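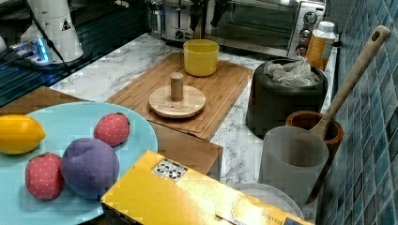 Figure 2. Plush fruit on the blue plate, with the cutting board behind.

Setting Up the Fruit Plate Activity

Pick a stretch of kitchen counter at a height the child can reach. Appliances can stay at the back of the counter, but they must be switched off, unplugged and cool before play begins.

1. Wipe the counter and let it dry. The plush pieces pick up moisture quickly.
2. Lay the bamboo cutting board flat. Leave room in front of it for the plate.
3. Put the wooden disc near the middle of the board with the peg pointing up.
4. Stand the yellow cup on the board, behind the disc.
5. Set the plate in front and place the lemon, the plum and both strawberries on it. The order does not matter.
6. Ask the child to move one fruit at a time from the plate to the board, naming each one.

Note: The plum is the largest fruit on the plate. Younger children often do better if they start with it.

Note: Keep the box. The Cenimero replacement form asks for the item number – 144 for the fruit set, 129 for the disc and peg.

CAUTION: Do not put plush fruit in or on a toaster or toaster oven, even to dry it.

CAUTION: Check the seams and stems before each use. Remove any piece with a loose thread or an open seam.

To clean, wipe with a damp cloth and air dry overnight. Do not machine wash.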